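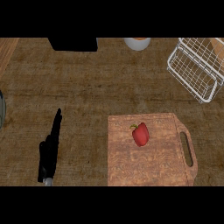 Simulated kitchen counter with the cutting board, red pepper and black knife.

Progress report to Favard
Project: Trurinwood, kitchen chores work package
November 5, 2020

We last wrote to you in March, when the simulated kitchen was little more than a counter and a list of wishes. It is a real working test bed now, and we are very happy to show you what has been going on in it!

Your question when you funded us was a plain one: can a machine do the small jobs people do in a kitchen every day? Our answer today is "some of them, some of the time," and the some has grown a good deal since spring.

What we ran

Since March we have run 2,000 practice attempts in simulation across all chores, and then a set of 328 scored trials with the learning switched off. The scored trials are the ones to look at. A trial counts as a success only if the whole chore is finished with no help and nothing is knocked off the counter. In all, 210 of the 328 passed. We are thrilled with that, as the spring version could barely get through a chore from start to end.

What goes well

Picking up one object and putting it somewhere else is now our strongest chore. A red bell pepper on a cutting board is a nice test for this, with its lobes and its short curled stem. The old controller liked to grab at the stem. The new one goes for the body of the pepper and mostly gets it, even when the pepper is lying tilted.

Clearing the counter is also coming along. We stopped giving the system a tidy, bare surface and began leaving ordinary kitchen things standing toward the back, such as a white cup or a wire rack. It slowed down at first, then learned to plan its way between them. Watching it take the long way past a cup for the first time made everybody's week.

What does not go well yet

Knives. A black knife lying flat on a brown counter is hard to get hold of, and the system still confuses which end is the handle more often than we can accept. Until that is fixed we count any grip on the blade as a failure, whatever happens next. No cutting has been tried, and we don't plan to try it in this funding period.

The wire rack gives us trouble too. The depth estimate goes right through the open grid and reports the counter behind it, so the planner sometimes believes it has space where there is a rod. The Begum team has sent us a filter for thin objects and it helps – we have only had it in the loop for a short time, so there are no scores for it in this report.

We also ought to be clear that every number here comes from simulation. Simulated peppers never have a soft spot. We expect the scores to drop when we move to a real counter, and we would sooner plan for that than be surprised by it.

Changes to the plan

We had meant to start on drying and stacking dishes this fall. We have pushed that back and put the hours into the knife problem. The budget is not affected. Some of the computing time was moved from the training line to the testing line, as agreed with you over the summer.

Next steps

The Tendanon test kitchen will be ready for us in the new year. Before then we want to repeat 154 of the scored trials with dimmer light and with counter textures the system has not met, worn and streaky ones especially. After that comes the real pepper on the real board, which we can hardly wait for.

You are very welcome to sit in on a test run by video call. Mornings are best – the long runs finish overnight and we go through the replays first thing.

The Trurinwood project team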